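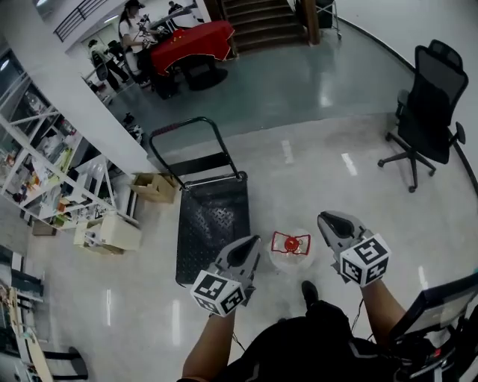 4. Choice of nights and treatment of the station records

Before we come to the results, it seems only fair to the reader to spend a little time on how the nights were chosen, as the whole question of cold air gathering in Suvdale depends rather heavily on what one is prepared to call a calm and clear night. We began with 776 nights for which all six stations had returned a usable record. A night was kept if the wind at the Killthorpe mast stayed light from dusk until dawn and if the cloud sensor beside it reported mostly open sky over the same hours. We did try a stricter rule, in which a single cloudy reading was enough to throw the night out, but it removed a good many cases in which a thin bank of cloud had drifted over the ridge and gone again without leaving any mark on the valley floor temperatures.

The stations were read every 30 minutes. Four of them stand on the valley floor, one sits part of the way up the northern slope, and the last is the Killthorpe mast itself, on the open ground above the dale. We would have dearly liked a second station on the southern slope, where the woodland comes down almost to the river, and anyone thinking of repeating the work would do well to put one there.

Figure 4. Hand-held grippers with marker cubes, and a small red and clear plastic object on a glossy white floor.

4.1 Measuring the strength of the cold pool

For each night we took the difference between the Killthorpe temperature and the mean of the valley floor stations, after first bringing all of them to a common height. This is a simple measure, and we are fond of it for that reason, though it has one weakness that ought to be mentioned. When fog forms in the lower dale the floor temperatures level off quite suddenly, while the air above the fog top goes on cooling, and the measure then suggests that the pool is weakening when it may only be growing deeper. We have therefore marked the foggy nights separately and have not mixed them with the others in what follows.

The comparison runs were made with the Wilurari model, using the Sârbu scheme for the exchange of heat between the ground and the lowest layer of air. Snow cover was set by hand at the start of each January run -- a tiresome job, but the automatic analysis tended to leave the valley bare when the station notes plainly recorded lying snow. In every other month the model was left to its own devices.

One further point concerns the time of the lowest temperature. At the floor stations this usually fell shortly before sunrise, much as one would expect, but on the slope it often came a good deal earlier in the night and was followed by a slow, uneven warming. We take this to be the top of the cold pool moving up and down past the thermometer, perhaps with a gentle sloshing of the whole pool from one side of the dale to the other. The model shows something similar on the stronger nights, although it is inclined to place the movement too high up the slope, and we return to this in Section 6.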